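**Holwood library opens its toy shelves to everyone**

Families in Holwood can now borrow toys the same way they borrow books! The new toy library opened on Saturday morning in the old reading room on Plimau Street, and by lunchtime the line for library cards went past the front desk and halfway to the coat racks.

The collection has 1000 items so far, from wooden train tracks and stacking rings to board games for older kids (and a few puzzles that had grown-ups sitting on the rug long after their children had wandered off). Every card holder may take home two toys at a time and keep them for four weeks. There is no fee, and cards are free to anyone who lives in Holwood or in Rekum, across the river.

The idea goes back to March, when the library put out a box for suggestions and kept finding the same one in it. Parents wrote that toys are expensive, that small children outgrow them in a few months, and that closets are full. A call for donations went out soon after, and people answered it with car trunks packed to the roof. The Bošković hardware store gave the shelving and stayed open late one evening so that staff could pick out storage bins in the right sizes.

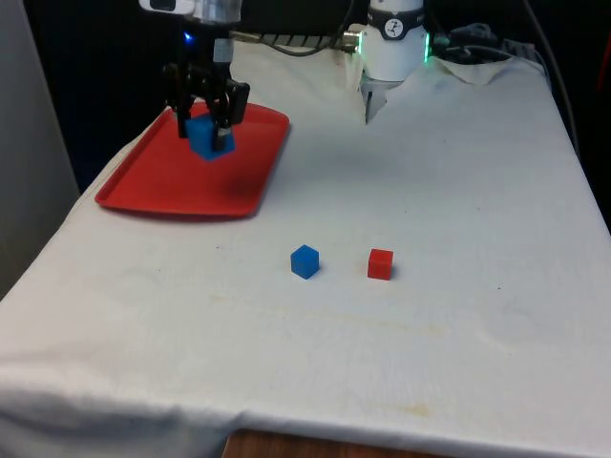
**Veronica Vasiliu**
Community reporter

02/07/2019

Blocks have been the big hit of the first few days. The plain ones went first, then the ones with letters, and there is already a waiting list for the large set with arches and ramps. It's lovely to see, because blocks suit so many ages at once. A toddler will knock them down all afternoon, and an eight-year-old will build a parking garage with a working exit lane and then explain the rules of it to you at length.

Each toy goes out in a cloth bag with a tag that lists the pieces. When it comes back, the staff check the pieces against the tag and clean everything before it returns to the shelf. A missing piece is no disaster, so please don't stay away on account of one lost domino! Just mention it at the desk. A spare parts drawer has been started, and it has already rescued a marble run and two card games.

Thursday afternoons are set aside for play in the reading room itself, with no card needed. There is room for 26 children at a time, and a grown-up has to stay with anyone under six. Babies are welcome, and the soft mats by the window are meant for them.

The library is still looking for a few things: jigsaw puzzles with all their pieces, dress-up clothes in larger sizes, and games that can be played by people who can't see well. Donations can be left at the front desk during opening hours. Please don't leave them outside the door overnight, and please, no more stuffed animals for now. The shelf is full, and so is the one under it.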